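Shared Office Kettle and Break Table: Frequently Asked Questions
Grastasach Work Rooms, second floor
Updated Aug 14, 2005

Who can use the kettle?
Anyone with a desk or day pass at Grastasach. Tenants from Guerra on the first floor have their own kitchen and should use that one.

Where do I fill it?
At the sink in the hallway, next to room 154. Do not fill it from the restroom taps. Unplug it or lift it off its base before you carry it anywhere.
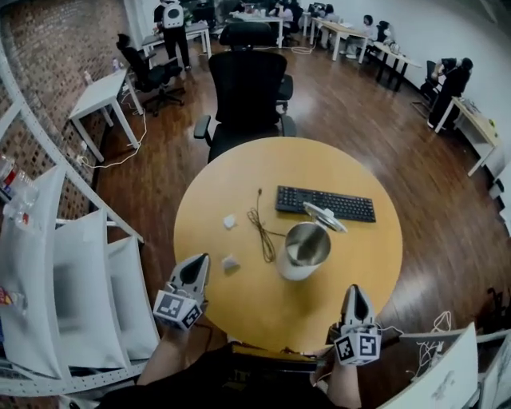 Can I work at the round table?
Yes. It is shared space and you do not need to book it. Keep computer equipment well away from the kettle, and move it before you pour. A keyboard lying right behind an open kettle, with the lid tipped back toward the keys, is how most spills start. Coil any loose cable and put it to one side. Scraps of paper go in the trash when you leave.

Should the lid be open or closed?
Open it to fill the kettle or look inside. Close it before you switch it on. With the lid up, the automatic shutoff may not work and the kettle will keep boiling.

How do I clean it?
Empty it, let it cool, and wipe the outside with a damp cloth. For scale, use white vinegar and water in equal parts, leave it for 30 minutes, pour it out and rinse twice. We do this at the start of each month, but if you see buildup in August, when the water here is hardest, go ahead and do it yourself.

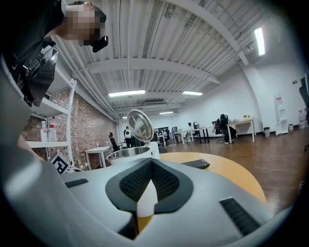
Kettle with the lid up, near the edge of the round table.

Is that a good place for it?
No. Push it back from the edge once you have filled your cup.

What if I spill on a keyboard?
Unplug it, turn it upside down on a towel and leave it overnight. Report it on a Zelance form at the front desk. Spare keyboards are kept in locker 88.

Who do I ask about a broken kettle?
Wálter Giraldo, front desk. Repairs and replacements go through Wekar and usually take a week.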